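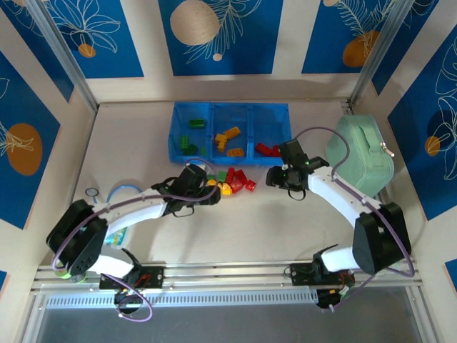
Page 5 of 41

Thread: Fire at the Gronow grain terminal

pullow_ridge
February 5, 2021
Police have reopened the highway at Mevovthorpe, one lane each way. The terminal is still closed off. The local radio is saying 341 homes were told to leave overnight and most can go back now.

saltbush41
They said 100 homes on the same station this morning. Which is it?

pullow_ridge
100 was the first order, east of the rail line. It went up when the wind changed.

dridach_local
We're in Dridach and could smell it from the driveway. No order for our street, just a text to keep the windows shut.

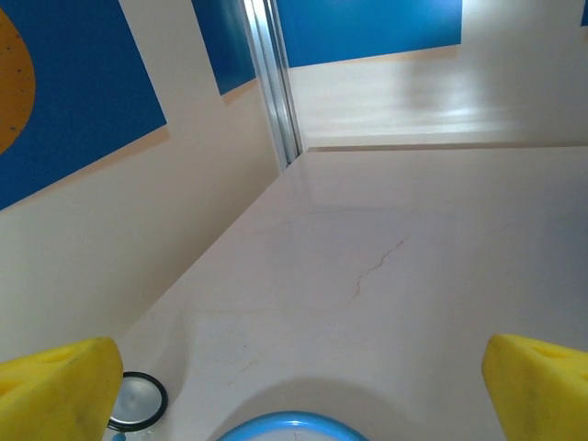 It came through twice, the second time well after the smoke had cleared. My neighbour got nothing at all - same street, same phone company.

greywether
The text system was meant to be fixed after the December storm. I don't see why we're paying for it.

saltbush41
Bit harsh. Five crews on site and no one hurt. I'd call that a decent result.

greywether
The crews did a great job. I'm talking about the warnings, which come from the council.

pullow_ridge
Rec centre at Pullow is open until the last streets are cleared. Bring your own pillows.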